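How do party list seats work if someone elected leaves the party?

Posted by Getsemaní Tapia

I moved to Fincombe last year and voted in the council election for the first time. We have the list system here, so I put my cross next to a party and not a person. The Kurklow Alliance got four seats. One of their councillors has now fallen out with the rest and says she will sit as an independent until the end of the term. Does the party get to replace her with the next name on the list? A neighbour says yes and the woman at the library says no. I did look on the council website but the page on vacancies only talks about what happens when a councillor dies or resigns.

Reply from Pillay

The library is right. A seat belongs to the councillor once she has been declared elected, even though you voted for a list. The party can throw her out of its group and take away its own posts, such as group spokesperson, but it can't take away the seat.

The next name on the list only comes into play when there is a proper vacancy. That means death, a written resignation handed to the returning officer, or disqualification. Missing meetings for long enough also counts, but she would have to stop turning up altogether and not have leave of absence. Falling out with colleagues isn't on the list of reasons.
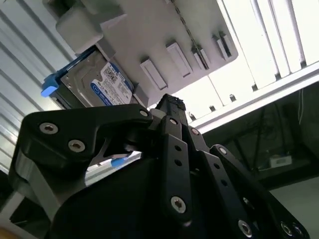 What does change is the share of committee places. Those are worked out from the size of each group, so when the Alliance drops from four to three it may lose a place on planning or licensing. The council has to look at this again at its next full meeting. Ours is on a Tuesday evening and the papers go up beforehand, look for the item called "allocation of seats to groups". An independent sitting alone doesn't count as a group, so she isn't owed any places, although the council can give her one if it wants to.

If you want to check how the list stood on the night, ask for the declaration of result. The Alliance had 3,875 votes across the town and the unused names are printed under the elected ones, in order.

Reply from testar

its a con. people voted for the party so the party should have the seat, simple as that. she should resign and stand again. same thing happened when I lived up north and he sat there till the end claiming his allowance

Reply from Pillay

Plenty of people agree with you and some countries do have a rule like that. We don't at the moment. Standing order 41 covers councillors changing group, and all it asks for is a signed notice to the chief officer.

Reply from Getsemaní Tapia

Thank you both. I have found the standing orders now, they were under "constitution", where I hadn't thought to look. I'll go along to the meeting and see what they do about planning.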